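Memory module insertion: how many examples before it is worth training?
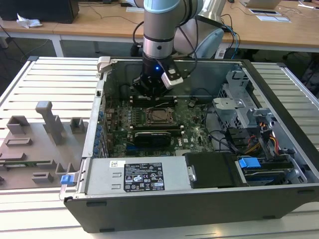 Replies (5)

rchaturvedi wrote:
Good evening to all. I am Ramesh Chaturvedi, and since June I collect examples for a policy which should put memory modules into old desktop towers. The tower lies on its side with the panel off and the arm comes from above. Until now I have 319 episodes, all teleoperated. My question is simple: do I train now, or do I continue to collect? My colleague at Wurneck says to wait until 1,036, because this was their number for connectors.

Ezeani_lab wrote:
Train now. You will learn more from one bad policy than from another two weeks of collecting. We began with 603 for a similar task and I think half of them were a waste, they all looked the same.

markmont77 wrote:
I don't agree with Ezeani. A bad policy on this task can push a module in crooked and break the slot. Do you move the case between episodes? I see a fixture plate to the left of it. If the plate and the case are always in the same position to each other, the network will learn the position and ignore the slot.

rchaturvedi wrote:
Thank you both. The case I move by hand every 16 episodes, a few centimetres and a small turn. The plate I did not move at all, I must admit. About the cables you don't ask, but they worry me more. They curve over the right half of the board, and when I change them the picture from the fixed camera changes very much.

Ezeani_lab wrote:
Leave the cables different each time, it is good for you. And keep the failed episodes, but label them. At Rondier they deleted theirs and were sorry after.

markmont77 wrote:
Keeping the failures, yes, there we agree. But 16 in one position is too many. I would move the case after four, and the plate also. Then train, and test it first on a board that you can afford to lose.

rchaturvedi wrote:
Then I start again on Tuesday with the plate moved. I will write here what the first training gives.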